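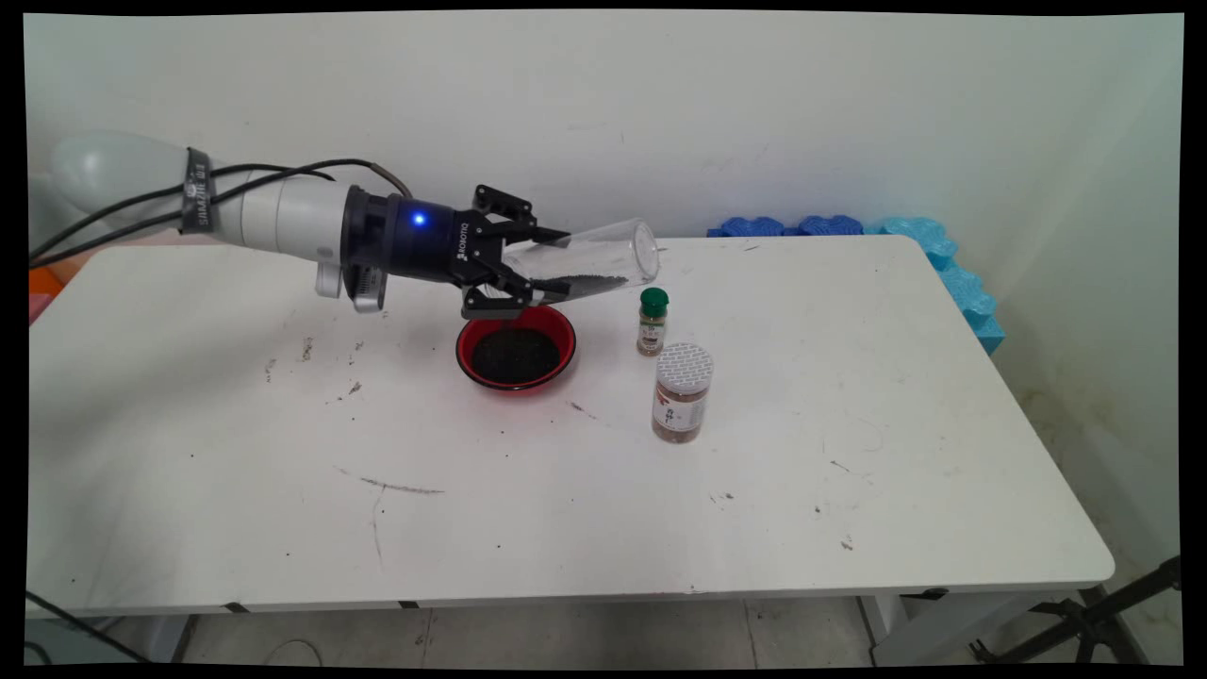
**What is in the new Flastum Press edition of *The Duchess of Malfi*?**

The edition prints the full text of John Webster's tragedy from the 1623 quarto, with line notes, a textual appendix and an essay on the play's use of echo and repetition.

Flastum Press will release the edition in September as the second title in its Koltenari Drama Texts series. The book runs to 311 pages and is priced for classroom adoption. A digital version with searchable notes will be available the same month.

The text was prepared by the Bakhtiari Editorial Group. Spelling has been modernized; punctuation has been kept light — heavier stops are added only where the sense of a speech would otherwise be unclear. Departures from the quarto are recorded at the foot of the page. Later quartos are cited where they supply a reading adopted in the text.

The introduction covers the play's Italian sources, its early staging and the long gap in time between the second and third acts. Bosola's changing position as spy, servant and avenger is treated in a separate section. The closing essay examines the echo scene in Act 5 and its relation to repeated phrases earlier in the play.

Six shorter documents follow the text, including extracts from the prose versions of the story known to English readers before Webster wrote.

Instructors may request an inspection copy through Sellar Distribution, which handles orders in the United States and Canada. Inspection copies of the digital version expire after 60 days. Returns and bulk orders follow Sellar's standard academic terms.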